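Marching Percussion Methods
Handout 2: Learning to Tune and Clean a Tenor Line
Danuta Kalinowski
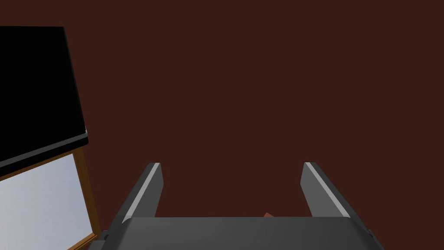 Okay, so last time we got through grips and stroke types, and a few of you asked when we'd get to the tenors. We're getting to them now! I marched tenors myself for three summers and I'll try not to turn this into story hour, but no promises.

First, tuning, since you'll all be handed a set at some point and told to "make it sound good" twenty minutes before rehearsal. I start with the smallest main drum, drum 1, and bring it up until it's just short of choked. Then I go down from there. Some people start at the bottom and I've heard great lines tuned that way, so if your instructor on placement does it like that, do it like that. What I care about is that you clear each head at every lug before you worry about the interval to the next drum. Tap an inch or so in from the rim, listen, turn the key a quarter turn, tap again. Go across the drum and not around it. If you go around, you'll end up chasing one sour lug all afternoon (ask me how I know).

For intervals I like something close to a minor third between the top drums and a bit wider at the bottom. Write down where you ended up. I keep a little notebook with the pitches for every set, and when a head breaks in January and you're replacing it in a freezing band hallway, you'll be glad of it.

Then match the sets to each other. One player hits drum 1, the next player hits drum 1, and so on down the line, and everybody else keeps quiet. It's slow. Budget a whole sectional for it the first time, and do it in the space where you'll rehearse, with the players wearing the drums.

Now, playing zones. You're aiming a couple of inches in from the rim closest to you, not the middle of the head, and that surprises the snare drummers every year. The middle of a tenor drum sounds like a cardboard box. Put a small dot of marker on each head for the first two weeks and have the players hit the dots. Wipe them off later, or let them wear off, whichever comes first.

Moving around the drums comes from the forearm and a little from the elbow. The shoulders stay out of it. I want you to do this with me in class: put both hands over drums 1 and 2, then travel out to 3 and 4 and back, with no sticks, at a slow walking tempo. If your elbows fly up, you're going to look like a chicken at 160 beats a minute, and you'll be late to drum 4 every time too.

Crossovers (we say "crosses") come after all that. Please don't let a new line write crosses into the music because they look cool. They do look cool! But I once judged a small indoor contest where a high school group from Fondholm had a cross in nearly every phrase, and by the closer the rims were clicking like a typewriter. Pick one spot, clean it for a week, and then decide whether you want another.

Exercises for your folder:

Eights, one drum per bar, then around in both directions. Start soft.
Accent-tap on drum 2 only, then accents on 2 and taps on 1.
Doubles around, two notes per drum, starting with the right hand and then the left.
The Mollik pattern. It's the one on the back of your packet, 34 bars, and yes, you need all of it memorized.
The Lanz pattern, same tempo, but play it unison first and split it later.

When you clean, take the drums away. Seriously. Have the line play the whole passage on one drum so you can hear the rhythm by itself. Fix the rhythm, put the "arounds" back in, and if it falls apart, then you know it's a travel problem and you can go straight to the forearms. I watched our old caption head spend a full hour on four counts like this, and I was so bored, and we never dropped those four counts again.

A word on mallets. Harder heads give you more click and hide less. Softer ones are kinder outdoors to the people in the front rows, but the fast stuff gets muddy. Let the whole line use the same pair, and swap them out together.

For next class, bring a drum key and a pair of sticks you don't mind lending. Read the Emora chapter in the course reader on heat and head tension, at least up to the part with the chart. Practice pads are in the cabinet by the piano and the room is open until 9 p.m.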